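Right, confession thread. I shorted sterling against the yen on Wednesday morning, before coffee, which is my first rule broken and we're only on post one.

The idea was decent. Price had been bumping its head on the same ceiling for days, and the four-hour chart looked tired. So did I, but I took that as confirmation.

Stop went 50 pips above the highs. Target was 200 below. Lovely ratio. I may have said "lovely ratio" aloud to the kettle.

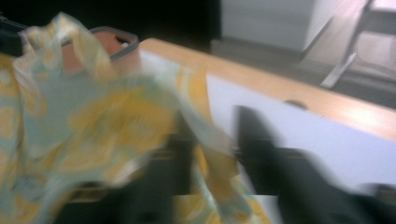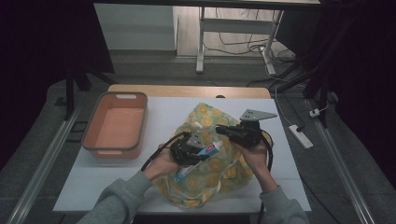
Then a Bank of Japan official said something soothing about being in no hurry, and the yen rolled over like a spaniel. I was stopped out in under 30 minutes.

Price touched my stop, had a look round, and fell all afternoon. It got to within a whisker of my target by teatime. I watched every tick of it with no position on.

Dušan Hrnčiar asked why I didn't get back in when it broke the morning low. Fair question. I was busy writing a furious note in my trading journal about discipline.

Damage was half a percent of the account, so I'll live. Size was right, direction was right, timing was from another planet.

Still bearish below that ceiling, for what it's worth. I'll wait for a daily close this time. Jolán Balogh has the other side of it and is being unbearable.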